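Stop buying grippers on payload

April 10, 2018

Most gripper comparisons I read start with a table of payload, stroke and closing force. I used to write them that way too. After a winter of putting different hands on the same pair of arms, I think those tables mislead small shops more than they help, and I would like to see them moved to the back page.

Our bench is plain. Two arms share one rail, and the job is fruit and a plastic shopping bag. One arm deals with the bag and the other deals with the fruit. Everyone who hears this asks why we don't test with blocks. Blocks are easy. They have flat sides, they stay where they are put, and almost any gripper will hold one. A thin bag folds under the finger and changes shape each time it is touched. If a shop is going to pack anything for people to take home, it will meet a bag sooner or later.

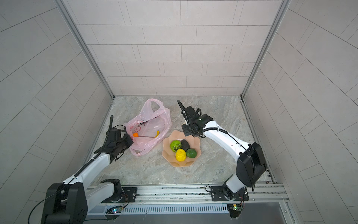

Tredamell wrote back after reading a draft of this and disagreed. In their view a bag test mostly measures the person who wrote the motion, and a good programmer with a cheap two-finger gripper will beat a poor one with the best hand on the market. They would keep the payload table and throw out the bag.

I take the first half of that. The programming matters a great deal, and that is why we kept the same motions for each hand and changed only the finger positions. But the differences did not go away. We gave each hand 200 tries at the bag. The Ulmont, a stiff two-finger gripper, is rated for far more weight than any fruit we own, and it let the film slip in 30 of them. The Dretska hand has more joints and a lower rating. It slipped less often, and when it did slip it usually caught the film again without help from us.

It has its own faults. The cables need slack at the wrist, and slack has to go somewhere when the arm folds. We spent two days in August doing nothing but routing cable. A data sheet has no line for that, and it cost us more time than any question of force.

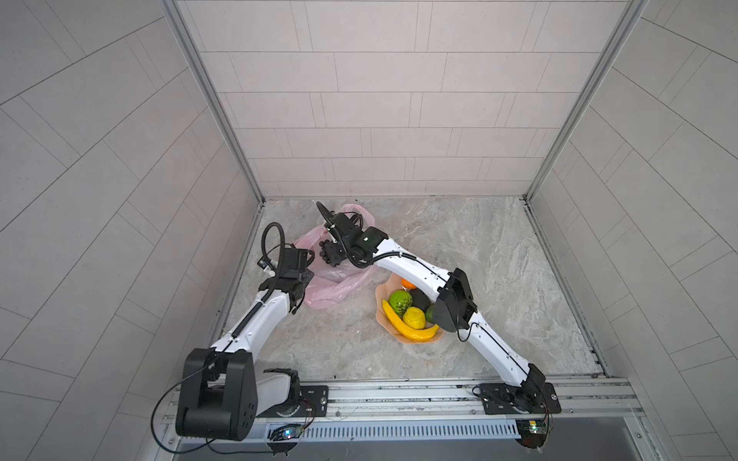 There is also the matter of working close together. A gripper that looks slim on a desk can be too wide when a second one has to reach the same few inches of plastic. I would ask any vendor for the width of the hand at full open, with the motor and cables fitted, before asking what it can lift. Thammasiri sent us that number the same afternoon. Another firm took about a month and then sent a drawing with the cables left off.

So my advice to a buyer is to borrow the hand first. Put it on your own arm, give it the softest and most awkward thing you handle, and leave it there for a week. Write down every slip and every time someone has to reach in. If the vendor won't lend one, I would treat that as an answer and try the next name on the list.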